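Jotmont Toy Library Adds Play Kitchens to Its Lending Shelves

The Jotmont Toy Library has added children's play kitchens to the items that families and child care programs may borrow. The first of the kitchens went on loan this month, and reservations are being accepted at the front desk and by telephone.

The purchase follows a survey of member households conducted last spring. Of the 468 households that replied, 149 named pretend cooking as the kind of play they would most like to see better represented in the collection. Until now the library has lent toy food and tea sets but no large furniture of this type.
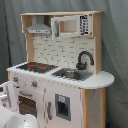

Each kitchen is a single piece made of light wood with white painted surfaces. A range hood and a microwave with a hinged door are set in the upper shelf, and the counter below holds a stovetop with printed red burners, a sink and a tall curved faucet. The counter ends on one side in a rounded extension. Library staff noted that the extension gives a second child a place to work, which was a point raised often by the child care programs consulted before the order was placed.

The kitchens were supplied by Zadik, a furniture dealer serving schools and nurseries in the region. The cost was met by a grant of $1,032 from the Mokik Fund, together with proceeds from the library's annual book and puzzle sale.

Kitchens will be lent for a period of four weeks and may be renewed once if no other member is waiting. They are delivered fully assembled, and borrowers are asked not to remove the shelf or the side panels in order to move the unit through a doorway. Members who live above the ground floor should mention this when they reserve.

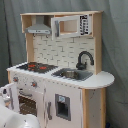
Volume 12, Issue 4

A box of accessories may be borrowed separately. Bowls, cups and wooden spoons are to be counted at the desk on loan and again on return. Small pieces left in the sink or inside the microwave have already been overlooked once during check-in, and members are requested to look in both places before the kitchen is collected.

Surfaces should be wiped with a damp cloth only. The sink is not connected to any water supply and should not be filled.
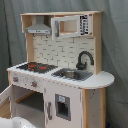

Programs enrolled in the Zheng Early Learning Partnership may reserve a kitchen for a full term. At present 88 programs are eligible, and term loans will be assigned in the order in which requests are received. Programs that borrowed large items last term are asked to return them before submitting a new request.

The library is open to members from 9:30 a.m. to 4:00 p.m. Reservation forms are available at the front desk. Completed forms for the coming term must be received by the end of October.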